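Ticket 1672: Hot water runs lukewarm at laundry sink, Drenham building
Status: Closed
Opened by: Anitha Kurian
Assigned to: Gopinath Palaniappan
Opened: June 30, 2024

Anitha Kurian wrote:
The hot tap at the laundry sink on the ground floor only gets lukewarm. Kitchen and both restrooms are fine. The heater is the Pekby tank unit in the closet next to the stairs. I turned the dial up one notch and it made no difference at the sink, so I put it back.

Gopinath Palaniappan wrote:
Thanks. Please check two things before I drive over. Is the cold tap at that sink warmer than it should be? And does the hot side improve if you close the shutoff valve under the sink on the cold side?

Anitha Kurian wrote:
Cold tap is a little warm at first, then cold. With the cold shutoff closed, the hot gets properly hot in under a minute.

Gopinath Palaniappan wrote:
Then cold water is crossing into the hot line at the faucet. Usually a worn cartridge in a single-handle mixer. Leave the cold valve closed if you can manage without it. I need the faucet model. Look for a stamp under the spout or on the back of the base.

Anitha Kurian wrote:
Stamp says Mavley, then a number I can't read. There is limescale over it.

Drita Janevski wrote:
Adding to this from purchasing. We bought 6 of those faucets in the same order and the Krishnan supply counter still carries the cartridge. I have asked them to hold one. Part is under the limit, no approval needed.

Gopinath Palaniappan wrote:
Picked up the cartridge. On site this morning. Old one had a split O-ring on the cold side and scoring on the body. Cleaned the seat, fitted the new one, opened both valves. Hot tap measured at the spout and it matches the kitchen now. No drip after 8 minutes with the handle off.

Liên Hồ wrote:
Attaching a picture.

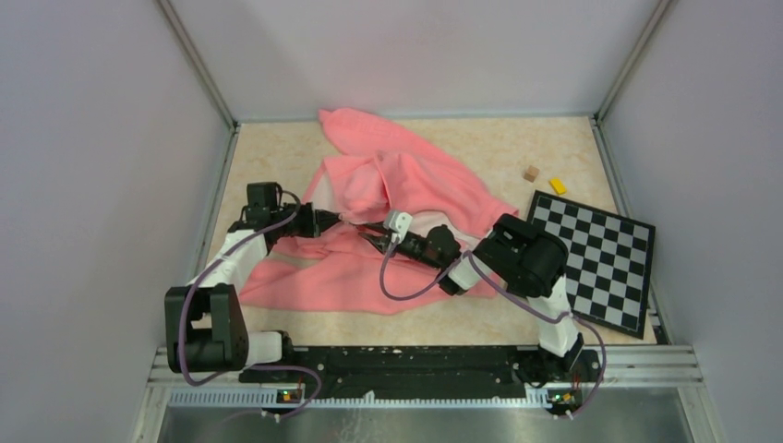
Attachment 1: pink cloth on tabletop, two robot arms

Anitha Kurian wrote:
Used the sink twice today, hot water is normal. OK to close.

Gopinath Palaniappan wrote:
Closing. Old cartridge is in the parts drawer, labeled, in case Drita wants to ask about warranty.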